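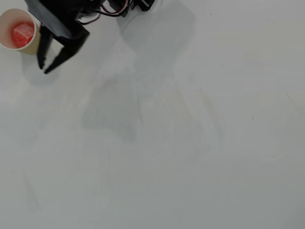 Does the policy need a separate detector to find the block before it moves? No separate detector is used; the control network takes the overhead view and the joint readings and produces the next motion directly.

4.2 Placement Task and Control Software

The placement task asks the arm to put a small red block into a round container on a white table. Training used 117 demonstrations recorded in June with the Pandura logging tool, which stores the camera stream and the joint commands under a single clock. The network was trained for 3000 steps. Commands pass through the Avell controller, which limits joint speed and rejects any target outside the work area.

Figure 2 shows the gripper holding the block at the opening of the container. At this point the fingers hide part of the rim from the overhead camera, and the position estimate must rely on earlier views. Shadows from the arm also change the brightness of the table near the goal. We therefore varied image brightness during training and left the camera position fixed.

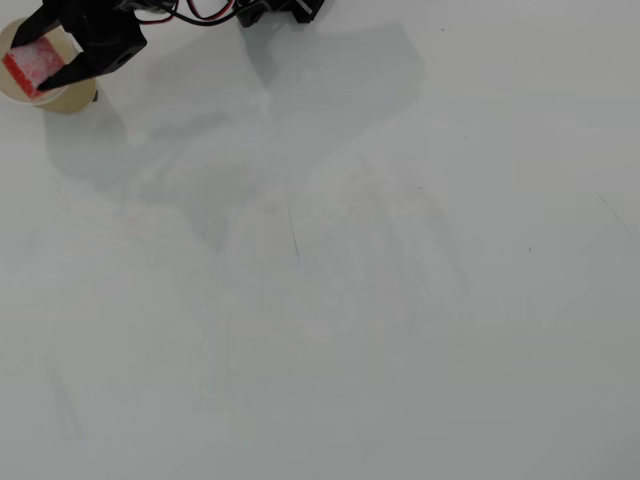

Figure 2. Gripper, block and container in the placement task.

When does the controller open the fingers? The release command is sent once the predicted gripper position has stayed within the goal region for 800 milliseconds.

The same release rule was kept for the Bolska baseline, so that the two methods differ only in how motion is predicted.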